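Robotics club trip – Wokum open lab day
Posted 12/8/22 in Club News

Typed this up on the bus home so excuse the mess. Back way later than planned, traffic by the Plutell exit again, and half the club asleep before we hit the highway.

Left school at 7:15. Drive is long. Wokum is out past the old grain elevators, low brick building, no sign on the road side, we drove by it twice. Sign-in sheet, visitor stickers, a safety talk (short, good). Phones OK in most of the building, not in the machine shop. Then they split us into two groups and mine went upstairs first, to the student project rooms.

The one everybody wanted to see was Shukla. That's the name of the senior design project, a humanoid that is supposed to do kitchen chores by the end of the school year. The team has been at it since March. This term is all fruit and one refrigerator. Sounds small. It is not small. They showed us the task list on a laptop and "pick fruit, put fruit in basket" is broken into more steps than our whole competition run from last season.

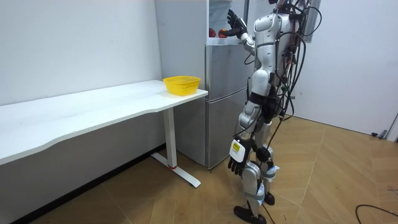 Shukla at the fridge, right hand up by the fruit on the shelf.

Way more cable than I pictured. All down the back, past the hips, one going off along the floor. Somebody in our group asked about going wireless and the team kind of laughed and said ask again in the spring. Cable management is apparently a job, one student had it for the whole term. We can relate – our drive base last year died in the second match from one pulled connector.

Other notes from that room, in no order:

They log every attempt. 1,910 logged so far as of our visit, target is 2,098 before winter break. Of the logged ones 433 are marked as bad and kept anyway. The team said the bad ones get looked at the most. Made me feel better about our own notebook, which is mostly bad ones.

The basket gets used in all of it. They tried a bowl early on and dropped it, too many rim problems. Mesh is easier to grab at, fingers have something to catch on.

Fruit goes soft after a couple days of this. They buy a new bag and the old ones go in a compost bucket down the hall. Budget line for fruit is real, I saw it on the spreadsheet.

Nobody stands on the fridge side during a run. One student on the stop button, one on the laptop, and they swap every 20 minutes so people dont zone out. We should steal this. Writing it here so we remember to steal this.

Then they let us up close to talk hands, which was the best part of the day for me. Long discussion on thumbs. The thumb took them longer than all the other fingers put together, mounting angle mostly. If it sits too high you pinch fruit against the palm and bruise it, too low and it just rolls out. There's a tiny green light down by the wrist and a white cover over the back of the hand, and the cover has had a hard life, scuffs all over. 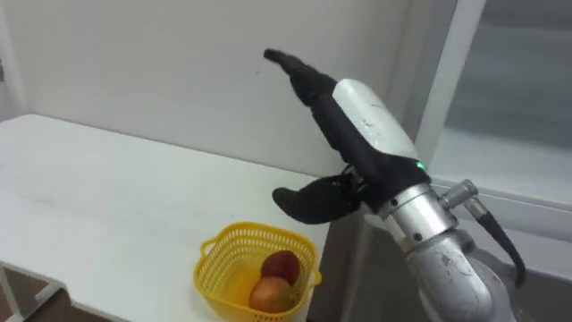 Photo: Wokum open lab day / Robotics Club

Asked about grip force. Answer was long and I lost some of it, but basicaly they close slow and stop early, then close a bit more. Our claw does one speed, all the way shut. Could try the slow close with the motor we already have, no new parts.

Lunch was in the lobby, pizza, fine. After that the machine shop (no photos) and a short talk on the summer program at Trutden. Juniors can apply, forms are in the red folder in the club room. Needs a teacher signature and one paragraph on a project you worked on. Do it early, last year two of us missed the cutoff by a day.

To do before next meeting:
– return visitor stickers?? they said keep them, but check
– thank you card for the Shukla team, everyone sign
– try slow close on the claw
– start a real attempt log, bad ones too
– whoever left a gray hoodie on the bus, its in the club room

Next trip prob in the new year, if we can get the bus again. Permission slips will be earlier this time, promise.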